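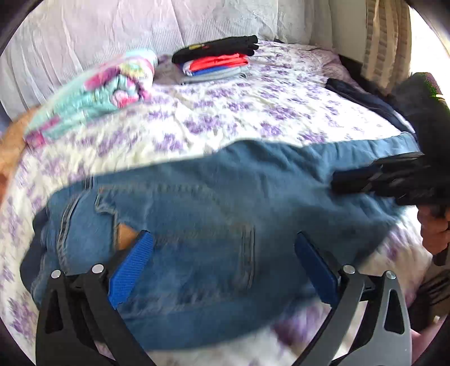
Blue denim jeans spread on a bed.

Progress Report: Regional Fiction Residency and Editing Program
Submitted to the Guerra Fund for Letters
May 29, 2026
Category: Grants & Reports | 3 min read

Summary

The Sornis Writers' Center submits this report on the second half of the grant period. The program supports writers of long fiction who have a complete draft and need editorial help to revise it. The residency and the editing service are on schedule. The audio component is behind schedule, and a revised plan is set out in the section on audio.

Editing service

The Center received 177 applications for manuscript review, of which 70 were accepted. Each accepted writer receives an editorial letter and one follow-up call. All letters for the first group have been sent. Letters for the second group are in progress and will be complete before the end of the grant period.

Science fiction and fantasy made up a larger share of applications than the Center had planned for. Many of these manuscripts were middle volumes of a series, and readers needed a summary of the earlier books before they could comment on plot. The application form now asks for one. Two readers with experience in series fiction were added to the pool in February, at the same rate of pay as existing readers.

Residency at Flallberg

Eight writers completed the two-week residency at Flallberg. Participants were asked to set their own page goals on arrival and to report against them at the close. Five met their goals. Two changed direction during the stay and began new outlines, and one left early for family reasons and has been offered a place next year.

Comments on the workshop sessions were mixed. Several participants asked for fewer group critiques and longer blocks of writing time. The morning session will be kept and the late afternoon session dropped.

Anthology

The Pirkeck anthology has gone to the printer. The first printing is 300 copies, with contributor copies sent ahead of general sale. Copyediting took longer than expected, owing to late changes in two of the longer stories. Stories in the collection have a minimum length of 3000 words.

Audio editions

Recording of selected anthology stories has not started. The studio first engaged withdrew, and the replacement quote was above the approved amount. The Center requests permission to move unspent travel money into this line. No increase in the total award is sought.

Next steps

The remaining editorial letters, the anthology launch and the final financial statement will be completed in the coming quarter. Applications for next year's residency open once the Fund has confirmed its schedule.

Filed under: Writing Programs, Reports to Funders
4 shares | 0 comments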